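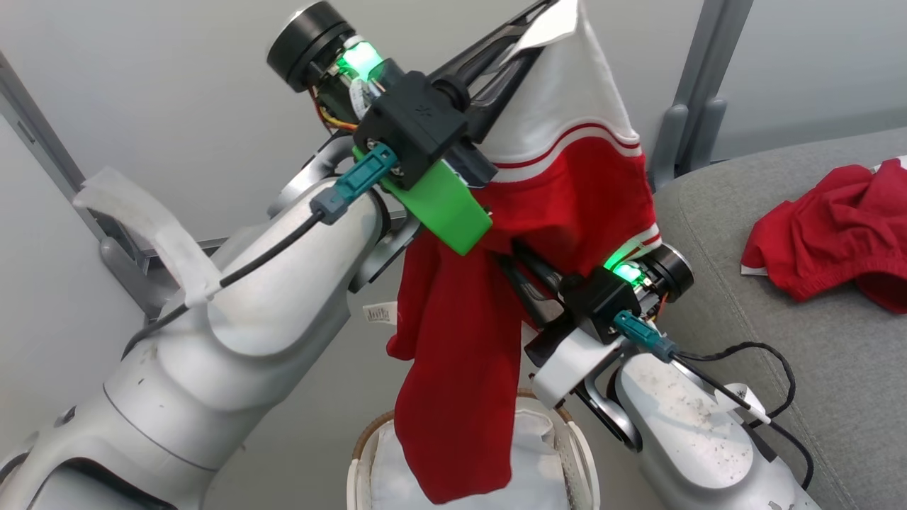

Figure 6. Both grippers on one garment, held over the basket.

Bench Guide > Grippers > Side-by-Side Trials > Cloth Handling

6.3 Comparing two gripper sets on cloth

The Prolletti data sheet says its fingers hold "all common textiles." Treat that as a claim to be tested. A gripper that does well on a folded towel can do badly on a shirt, and the only numbers worth keeping are the ones you get with your own arms and your own laundry.

Use this procedure to compare the Prolletti and Bezerra finger sets on the Planitov controller. Plan on a full morning for each set. Finish section 6.2 (arm calibration) first.

What you need

Both arms, powered and homed
One finger set, fitted to both wrists
A lined basket
Garments of mixed weight, at least one with a trim band or a sewn-in label
The trial log from the Plarotness folder

Before you start

1. Check that the indicator light on each wrist is green. Green means the motor has power and is talking to the controller. It does not tell you the fingers are zeroed, whatever the quick-start card suggests.

2. Follow the black cable from each wrist back along the arm. Leave enough slack for a full turn of the wrist.

3. Push the teal connector in until it clicks, then tug it lightly.

CAUTION: Never unplug a wrist connector with the motor powered. The controller may report the gripper as closed when it is open.

4. Close the fingers on nothing and zero them. Repeat on the other arm.

Running the trial

5. Set the grip limit to 30 percent for both arms. Bezerra recommends a higher setting for its own fingers. Ignore this on the first pass, or you will be comparing settings instead of grippers.

6. Place the basket between the arms and put one garment in it, crumpled. Do not fold it or turn a convenient corner toward the camera.

7. Pick with the left arm and lift until the cloth hangs free of the basket.

8. Bring in the right arm and take a second hold lower on the garment. Figure 6 shows a two-arm hold, with the upper gripper on white fabric and the lower one in the red.

9. Hold still, then open the left gripper only. Log a pass if the right gripper keeps the cloth.

10. Return the garment to the basket, crumple it again and repeat until you have 200 attempts. Then fit the other finger set and start over from step 1.

NOTE: Twenty good picks in a row prove very little. Early runs tend to flatter whichever set you fitted first – the operator is fresh and so is the cloth.

Reading the results

Log a hold on a label or loose thread as a fail, even if the garment comes up. Vendors tend to count these as picks. We don't.

On our bench, Osvaldo Siqueira ran the full set one Tuesday in August and logged 327 two-arm holds across both finger sets. Of those, 274 survived step 9. The gap between the two brands was smaller than the gap between his heavy and light garments, so we make no recommendation on brand from that run.

If your own results show a clear winner, swap the finger sets back and repeat a short block before you order anything. A difference that disappears on the repeat was probably a zeroing error – go back to step 4.

CAUTION: Keep hands out of the space between the arms while either gripper is closed on cloth. The stop button halts the arms but does not open the fingers.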